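Fetlow diary, December, evening

What a day! We lost most of it to a fault and I'm still in a good mood, because we found the thing, and finding the thing is my favorite part of this job.

We had the organizer task set up at Kiltholm, both grippers plugged in, coffee made, and we were 528 recordings into a target of 1000. The clear stepped organizer is a lovely piece to practice on (two tiers, see-through, the cameras hate it, I love it). I was moving along nicely when Premov started flagging files. The message was "width jump, left." I'd never seen that one before. I went back through the morning's files and found 11 of them with the same flag, all left, all from the last stretch before lunch.

A width jump means the log says the fingers snapped from wide open to almost shut and back again, faster than my hand could possibly do it. If a file like that gets into the training set, the arm learns it too. So that's a fault and a safety matter rolled into one, because the arm that will be running this has a lot more squeeze in it than I do, and Lies Dijkstra stands right next to it when she's loading parts.

I stopped recording, put a note on the shared sheet and did the dullest test there is: fingers open over bare table, hold still, watch the number. It held. I wiggled the trigger. It held. I was almost annoyed.

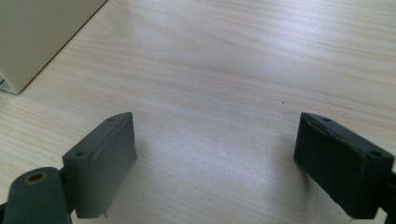
First guess: the pads

My first idea was wrong, but I enjoyed it a lot while it lasted. The right pad has a seam along the edge that has started to look frayed, and I got it into my head that a lifted bit of covering was catching on the other pad when they closed, holding them a hair apart and then letting go with a pop. Great theory! It would even have explained why it came on late in the session.

Except the flag was for the wide-open position, when the pads are nowhere near each other. Lies pointed this out in a very kind tone. She also pointed out that two pads touching would upset both sides of the log, and the right side was clean as a whistle.

I opened and closed the left one 100 times anyway, slowly, counting out loud like a kid playing hide and seek. Not one jump. The pads still go on the list to be re-covered, because I don't like the look of that edge, but they're off the hook for this.

Second guess: the hinge

Next I went after the hinge. There's a brass-colored ring in the round part behind the left pad, and if that had worked loose the finger could rock a little without the trigger moving. I put a thumb on the finger and pushed it every way it might go. Then I looked at it through its own camera with the exposure turned down, which didn't help as much as I'd hoped, because the table throws back so much light.

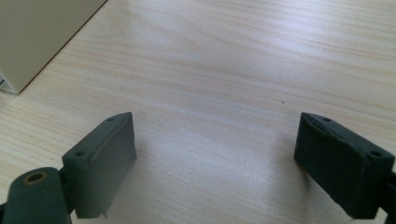 No play that I could feel. I tried it again with the screws backed off a quarter turn and then snugged up, and the number followed my thumb both times in a perfectly sensible way. By then it was past two, and I'd cleared the pads and the hinge, and I was having the time of my life, though I should say Lies was getting hungry.

I called Wilma Vandenberghe at Michiels, who built the sensor boards for us. She asked one question: "Does it happen when you stand still?" And I said no, never, I've been standing still for two hours. Then there was a bit of silence on the line while I heard what I'd just said.

It was the cable

The left cable hangs down in a loop beside the table. When I reach in to the middle, the loop swings and pulls on the plug. All my careful tests were done with the gripper parked in one spot, so the cable never moved! I picked the gripper up, held the fingers wide open and had Lies tug the loop. Jump. Tug. Jump. We both cheered, and I'm not a bit ashamed of it.

The plug was seated all the way, but the strain relief had slid back along the cable, so every reach was bending the wires right where they go in. It had probably been creeping back for weeks. I pushed it home, put a wrap of tape behind it, and then fitted the spare cable anyway, because I'd sooner trust a new one. The old one is in the drawer with a big red tag, so please leave it there, it's going to Wilma.

Then we did it over with real reaching. Both hands in over the table, out to the organizer, back, wide and narrow, with Lies watching Premov the whole time and calling out anything odd. No flags.

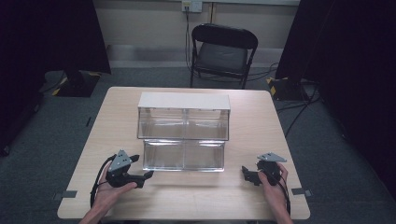

Last changed: December, 9:40 pm

Added after dinner, so I don't forget in the morning:

The 11 flagged files are pulled out of the set and sitting in a folder called "left cable." Please don't delete them. Wilma wants to see the shape of the jump, and I'd like to try the arm's speed limit against one of them with the power turned way down and everyone behind the line.

Premov only flags a jump after the file is closed. I've asked if it can beep while we're recording. That would have saved us a morning.

New start-of-day check: fingers open, hold still, then swing the cable loop on both sides and watch the number. It takes less than a minute. I've written it on the whiteboard under the tape check.

The right cable's strain relief is still where it should be. I put a pen mark on the cable next to it so we can see if it starts to slide.

Pads: order covering, both sides.

Lies is in at eight, I'm in at nine, and we pick up again with the organizer.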